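Zisberg 48 mm clear packing tape: review

Reviewed by Jade Wragg

The Zisberg is a clear tape for sealing cardboard cartons. I tested it in October against the Dubey, my usual tape, on single-wall board. Unwind is quiet and the film tears cleanly on a metal blade. Tack on fresh board is good. On fibrous or reused board, an end that is not rubbed down can lift and curl. 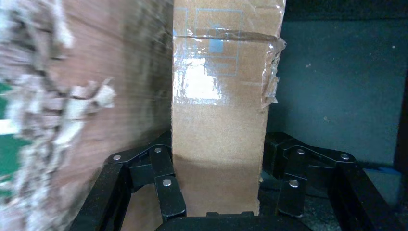 Storage and load

Eight sealed cartons were stacked for two weeks in an unheated store. No centre seam opened. The Dubey gave the same result but is noisier off the roll. Both tapes pull the top layer of paper away when removed, so a carton meant for reuse should be slit along the seam. Old boxes with torn flaps need a second strip across the join.

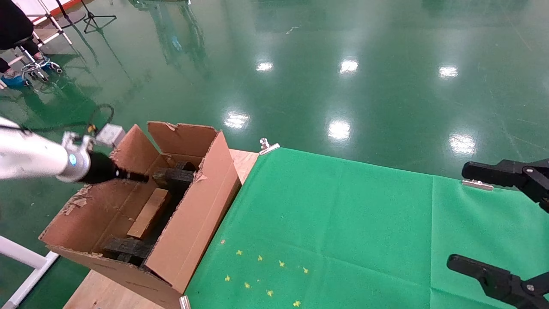

Does it fit a standard hand dispenser?
Any dispenser with a 76 mm hub will take it. The Plernura fits without adjustment, though its brake needs slackening by half a turn.

Rating: 8 out of 10. Marks lost for edge lift on rough board.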